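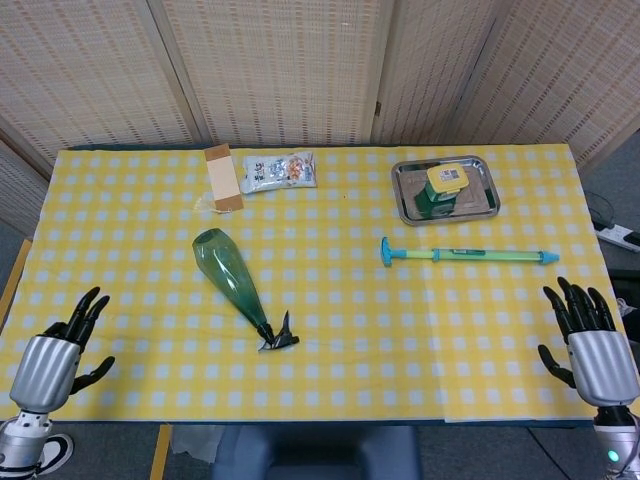 Michalis Antoniadis told me at our second interview that a table isn't cleared until the cloth is clear, and that anything left lying on it is a decision somebody has put off. I've come back to that line more than any other in my notes, so it gets to open this section.

4.2 What stays on the cloth

Figure 6. Table with checkered cloth: spray bottle, snack bag, paper packet, small wrapper, steel tray.

I went into the Wolimley households expecting people to talk about dirt. They mostly talked about categories! A crumpled wrapper is easy, it's rubbish, and in the interviews hardly anyone spent a full sentence on it. A snack bag is harder. Is there anything in it? Whose is it? Anastasia Tsakiris folds hers over and puts them back in the cupboard, and her sister (same house, same cupboard) takes them out again and bins them. Across the 274 clearing episodes in the diaries, food packaging was the thing people most often picked up, looked at and put down again somewhere else on the table.

The spray bottle in Figure 6 is my favourite sort of object, because it belongs to the cleaning and is also in the way of it. A bottle lying on its side takes up a fair bit of cloth. Several of our diarists wrote that they'd spray, wipe, lay the bottle down and then have to wipe where the bottle had been — one of them called this "chasing it around the table", and I've borrowed the phrase ever since.

Trays work differently. I'd coded them as clutter in the pilot, and Antigoni Tzanetos, who did the second round of coding, talked me out of it over a very long cup of tea. In her reading a tray is a place: once it's on the table, the small things drift towards it, and carrying it off counts as clearing even when nothing on it has been sorted. We recoded all 251 tray mentions on that basis, and the agreement between us got a good deal better.

The cloth itself came up more than I'd planned for. A checkered pattern hides crumbs, according to people who own one, and shows them up terribly, according to people who don't. Fotis Tsoukalas likes a fold line left in the fabric as it helps him centre things when he lays the table again. I have no code for that, so it sits under "other" with the rest of the remarks on colour and ironing, and I pick those up in 4.3.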